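Saturday, July 22, 2023

Up at 7 to get my nails done before the shop opened. I took off the old dark green, which had chipped on both thumbs, and filed everything shorter than I like. The right index nail split again on Thursday so it had to match.

Used the new Seta base coat first. It is thinner than the Bunting one and dries with a slight drag to it. Two coats of Kulen after that, the dusty plum I bought in Oretmont. The first coat was streaky near the cuticles and I thought I had wasted my money, but the second evened it out. I left almost 30 minutes between coats and did nothing but listen to the radio.

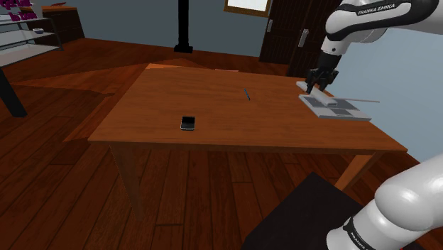

Top coat went on last. I still got a dent in the left ring finger from doing up my cardigan, so I smoothed it over with a drop of remover and put more top coat on. It shows if you hold it to the light.

Colin Pilkington came in at lunch for his wife's order and asked if the colour was one of ours. We don't stock it. I wrote the name down for him.

Counted the bottles in the drawer this evening. 107, and 63 of them I haven't worn this year. Some have gone thick and will have to go. I've said no more buying until September, apart from remover, as there's only an inch left.

Hands dry tonight. Put oil on and went up early.

Last updated: Saturday evening
Contact | © All entries and swatches my own | Back to top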